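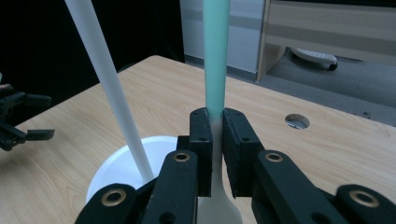 Redacción Junari

Utensilios de cocina de silicona: preguntas frecuentes

¿Qué temperatura soportan?
La línea Stoltora admite hasta 220 °C en uso continuo. El mango tiene un límite inferior —consulte el grabado del reverso— y no debe apoyarse en el borde de la sartén.

¿Se pueden lavar en el lavavajillas?
Sí, en la bandeja superior. En las espátulas de cabezal desmontable, separe las dos piezas antes del lavado.

¿Por qué queda olor a ajo o cebolla?
La silicona retiene aceites. Sumerja la pieza 20 minutos en agua caliente con bicarbonato y aclare.

El cabezal ha tomado color. ¿Es un defecto?
No. La cúrcuma y el tomate tiñen los tonos claros. La mancha no afecta al uso.

¿Cuándo hay que sustituirlos?
Si aparecen cortes, grietas o tacto pegajoso.

¿Qué plazo hay para devoluciones?
14 días desde la entrega, sin uso y con el embalaje original. Los pedidos de Geerts se tramitan desde el almacén de Noscombe y tardan algo más.

¿Venden recambios?
Solo cabezales. Los mangos no se suministran por separado.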